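October 11, 2025

I've spent most of my evenings since April swapping needle drivers on the bench arm, and I said I'd write up the results before I forgot which notes went with which jaw set. Two drivers, one camera, two controllers. The arm stayed the same the whole way through.

The drivers are the Irkar and the Minhas. Both fit our wrist with the same adapter plate. The Irkar has the coarser serration and a stiffer spring. The Minhas is narrower and lighter, and it costs a good deal more. Palesa Kekana lent me her Minhas set on the condition that I didn't drop it. I dropped it once, onto a mat, and told her the same day.

## Camera

I used the Stateo scope for everything. I had planned to compare it with my old one, but the old one washes out as soon as there's a wet surface in front of it, and after a couple of tries I put it back in the drawer. The Stateo still gets glare. You can turn the light down until the bright spots behave, and then the edges go black and you lose the tool body before you lose the tip. I can live with that, as the tip is the part I need.

I locked exposure at the start of each session. Auto exposure hunts every time a shiny wrist comes in from the side, and the thread tracker hates it.

## Grippers

The job was the same each time: pick up the thread, pull, place the next pass, tie. I scored a grab as good if the thread didn't slip before the pull was finished. Over 50 grabs each, the Irkar slipped 3 times and the Minhas slipped 9. I expected it to be closer.

Most of the Minhas slips came when the jaws met the thread at a shallow angle. Coming in square, it held fine. It also marked the thread less. The Irkar leaves a flat spot you can feel with a fingernail, and I wouldn't want to pull hard on that same spot twice.

Coming in from the lower right is the approach I settled on for both. It keeps the wrist off the knot and leaves the puncture in clear view, with the jaws closed until they're near the part of the thread I want. 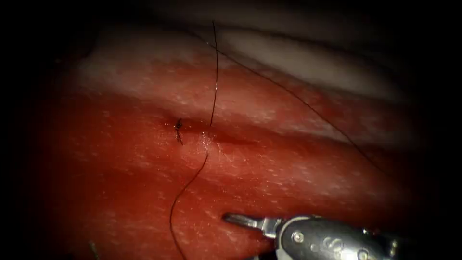
## Controllers

I ran the stock controller first, then the one from Bruldale. The stock one is easy to set up and a little slow. You feel it most when you reverse direction – there's a soft patch where the handle has moved and the tip hasn't caught up.

The Bruldale box fixes that. It also took me a whole evening to get talking to the arm, mostly over a cable I had wired backwards. I set its log buffer to 2000 samples, which covers one full pass with room to spare. Motion scaling is on a knob instead of in a menu, and I used it constantly.

Its one bad habit is closing the jaws a bit hard after a restart. I now home the wrist and open the jaws by hand before going near any thread.

## What stays on the arm

Irkar jaws, Bruldale controller, Stateo scope. The Minhas goes back to Palesa this week. I may borrow it again if I get the approach angle sorted out in software, since I did like how gentle it was on the thread.

Next up is the left arm, which still has the old cables in it.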